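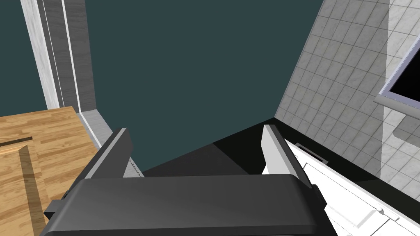

The wrist view in one of Stindmont's simulated kitchens, gripper open over the corner of the counter.

The kitchen has no plumbing and no smell. It exists as a set of meshes and textures on a server at Stindmont, where a small group has spent the months since March collecting examples for a learning system called Amero. The system is meant to learn household handling tasks from recorded control: a person drives a simulated arm, the software logs what the arm did and what its wrist view showed, and the pair becomes one training example.

By 5 August 2021 the group had accepted 229 of these recordings. Ewan Sutcliffe, who keeps the log, puts the rejected ones at a higher number but has not published it. A recording is rejected if the operator overshoots a joint limit, if the physics engine lets two solid parts pass through each other, or if the arm sits idle for too long before the first motion. The last rule was added late. Early recordings began with several seconds of stillness while the operator found the controls, and the first trained version of Amero copied the stillness. On some starts it never moved at all.

Operators work in blocks of 16 attempts, then stop. Kirsty Tapsell set the limit after comparing the first and last attempts of longer sessions. Paths got shorter and faster as people tired, with fewer corrections near contact. For a learning system, the corrections are the useful part. An operator who drifts wide of a handle and steers back has recorded what to do when wide of a handle. A clean straight approach records only the straight approach, and a policy trained on those alone has nothing to draw on once it strays.

The wrist view brings its own difficulty. Because the simulated camera rides with the hand, the gripper takes up much of the picture, and every small turn of the wrist swings the walls and counters behind it. A second, fixed view of the room is logged as well, but the team trains on the wrist view first. Near contact it loses less to the arm getting in the way.

Variation is handled by a scene generator, Kereama, which swaps surface finishes and moves the arm's starting pose between attempts. Wood, tile and marble textures are drawn from a shared library. Starting poses are sampled inside a box of fixed size, and any pose that puts the hand through a cabinet is thrown out before the operator sees it.
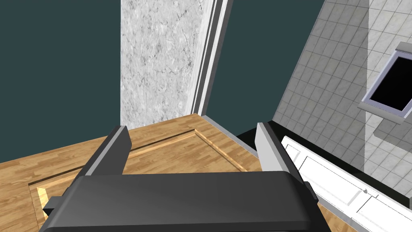
Digby Grimshaw would rather have fewer finishes and more starting poses. A texture swap is cheap, he argues, and makes the count of distinct scenes look healthy, but the arm's motion stays the same under every one of them, and motion is what the policy gets wrong.

The log gives him partial support. In a test with six held-out layouts, a version trained on wider starting poses reached the target more often than one trained on more textures, though the gap closed when both were given the full set. Sutcliffe regards six layouts as too few to settle it. A larger test is planned once the next batch has been checked.

Checking is slow. Each recording is replayed from its logged commands, and the replay must end with every joint and object where the original left them, within a small tolerance. Most mismatches have been traced to the time step: operators' machines ran the physics at slightly different rates until the step was locked in the settings file. Recordings made before that fix were replayed under the locked step and kept only if they still matched.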